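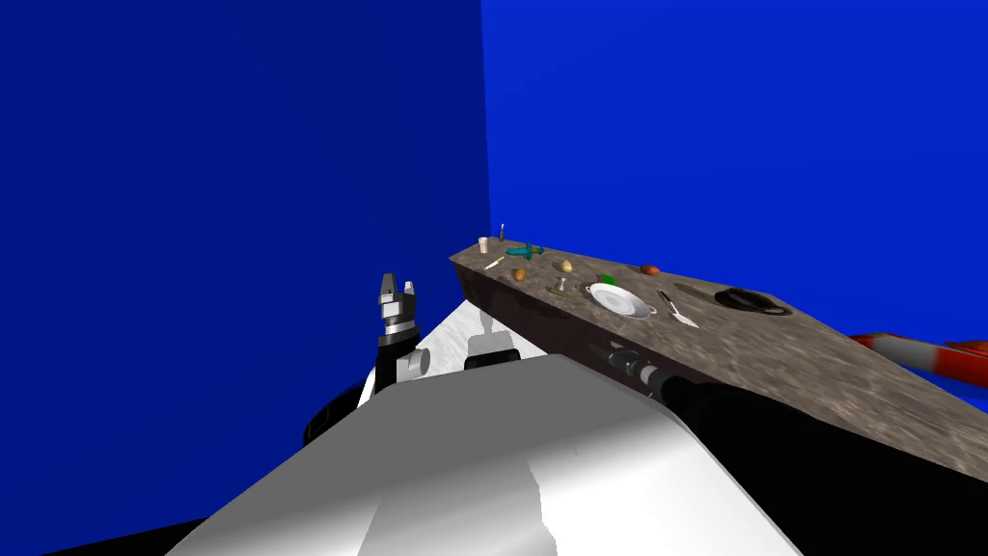 오피니언 | 조례는 늘 수요일에 온다

핀드빌 시의회가 이번에는 역 앞 공영주차장을 손보겠다고 나섰다. 2024년 7월 31일 수요일 자로 게시된 공고문을 보면, 밤 아홉 시 이후 무료이던 주차장을 스물네 시간 유료로 바꾸고, 주민에게는 거주자 할인증을 발급한다고 한다. 공고문은 시청 본관 1층 게시판에 붙어 있다. 게시판은 정수기 뒤에 있다. 물을 마시러 간 사람만이 시정에 참여할 수 있는 구조다.

나는 이 도시에서 오래 살았고, 주차장에 관해서라면 할 말이 많다. 역 앞 주차장은 모두 339면이다. 시의 설명으로는 이 가운데 상당수를 밤새 세워 두는 외지 차량이 차지하고 있단다. 외지 차량이라는 말이 나올 때마다 회의장 사람들은 심각하게 고개를 끄덕였다. 대체로 준드턴에서 온 차를 가리키는 말이다. 준드턴 사람들이 굳이 밤마다 우리 동네에 와서 차를 세우고 강을 건너 걸어서 돌아간다는 이야기인데, 그 정도로 부지런한 이웃이라면 요금을 물릴 게 아니라 표창을 해야 옳다.

방청석은 꽤 찼다. 세탁소를 하는 트리니티 에스코베도 씨가 마이크를 잡고, 야간 근무자는 어디에 차를 대느냐고 물었다. 담당 과장은 좋은 질문이라고 했다. 우리 시에서 좋은 질문이라는 말은 답이 없다는 뜻이다. 이어서 에이머스 벨러미 의원이 대중교통 이용을 권했다. 핀드빌의 막차는 밤 열 시 십오 분에 떠난다. 병원 교대 시간은 열한 시다. 사십오 분의 차이를 의원님은 시민의 건강한 보행 습관으로 메울 생각인 모양이다.

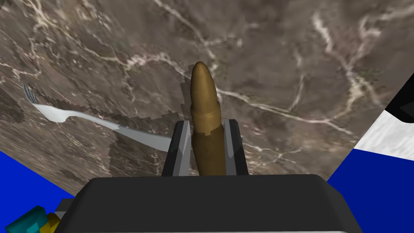 할인증 이야기도 해야겠다. 할인증을 받으려면 주민등록 서류와 차량등록증, 최근 석 달 치 수도 요금 영수증이 필요하다. 차와 수도가 무슨 관계인지 물어보았더니 창구 직원은 세차 때문이 아니겠느냐고 되물었다. 농담인지 진담인지 표정으로는 알 수 없었다. 신청은 창구에서만 받고, 창구는 오후 네 시에 닫으며, 시청 주차장은 유료다. 할인증을 신청하러 가서 주차비를 내고 오는 셈이니 정책의 취지를 미리 체험하는 효과는 있겠다.

시가 이 일을 밀어붙이는 이유는 간단하다. 돈이 없다. 지난 2월에 나온 예산안에는 도로 보수비 항목이 두 줄이었는데, 한 줄은 작년에서 넘어온 외상이었다. 나는 시가 돈이 필요하다고 말하는 것까지 나무랄 생각은 없다. 구멍 난 길을 때우려면 아스팔트를 사야 하고 아스팔트는 외상으로도 싸지 않다. 다만 돈이 필요하면 돈이 필요하다고 하면 좋겠다. 공고문 제목은 "쾌적한 역세권 조성을 위한 주차 문화 선진화 방안"이다. 문화라는 말이 붙은 고지서치고 금액이 내려간 것을 본 적이 없다.

반대 서명에는 414명이 이름을 올렸다. 서명부를 받은 데즈먼드 두셋 부의장은 시민의 뜻을 무겁게 받아들인다고 했고, 무거웠는지 서명부를 책상에 두고 나갔다. 같은 날 시는 찬성 의견도 49건 들어왔다고 밝혔다. 그중 몇 건이 시청 안에서 들어왔느냐는 질문은 역시 좋은 질문으로 분류되었다. 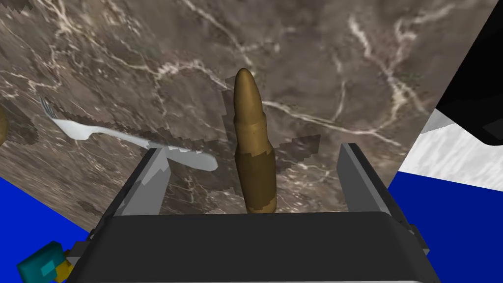 그렇다고 반대하는 쪽이 모두 옳다는 말은 아니다. 상인회는 지금도 손님이 댈 자리가 없다고 불평하면서 요금 인상에는 반대한다. 그런데 아침 일곱 시에 주차장에 나가 보면 입구 쪽 좋은 자리는 가게 주인들 차가 먼저 차지하고 있다. 우리 동네 철물점 사장은 십 년째 같은 기둥 옆에 세운다. 그 자리에 다른 차가 있으면 경적을 한 번 울리고 기다린다. 주인이 누구든 대개는 나와서 빼 준다. 나도 두 번 빼 줬다. 손님은 한 바퀴를 더 돌다가 준드턴의 대형마트로 간다. 그쪽 주차장은 넓고 공짜다.

그러니 낮에는 제대로 받자는 것이 내 생각이다. 낮에 두 시간까지는 싸게, 그 뒤로는 눈에 띄게 비싸게. 자리가 돌아야 장사가 된다. 밤에는 그냥 두자. 밤 열한 시에 역 앞에 차를 대는 사람은 간호사이거나 빵집 직원이거나 막차를 놓친 가족을 데리러 온 사람이다. 이들에게서 받을 수 있는 돈은 얼마 안 되고, 받으려면 정산기를 새로 들여야 하며, 새 정산기는 비가 오면 서는 것이 우리 시의 오랜 전통이다. 지금 있는 정산기 두 대 중 한 대에는 작년 가을부터 "점검 중"이라는 종이가 붙어 있는데, 그 종이를 점검하러 온 사람도 아직 없다.

사케오 거리 쪽 빈터를 야간 임시주차장으로 쓰자는 제안도 있었다. 얄티 노르드달 씨가 땅 그림까지 직접 그려서 들고 왔다. 배수로 위치가 조금 틀렸지만 시가 내놓은 도면보다는 읽기 쉬웠다. 의장은 제안서를 관련 부서에 넘기겠다고 했다. 관련 부서가 어디냐고 묻자 관련된 부서라고 했다.

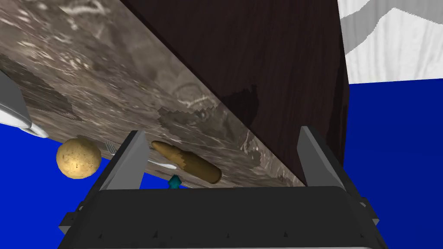 최종 표결은 다음 정례회의에서 한다. 의견서는 서면으로 내야 하고, 양식은 시청 홈페이지 공고 제3531호에 첨부되어 있다. 첨부 파일은 어제까지 열리지 않았는데, 오늘 아침에 다시 해 보니 열리기는 하되 작년 가로수 정비 계획이 나온다. 가로수에 관해서도 할 말은 있으나 지면이 모자란다. 급한 분은 본관 2층 민원실에서 종이 양식을 받으면 된다. 갈 때는 걸어서 가시기를 권한다.

앨러릭 프루잇 | 본지 칼럼니스트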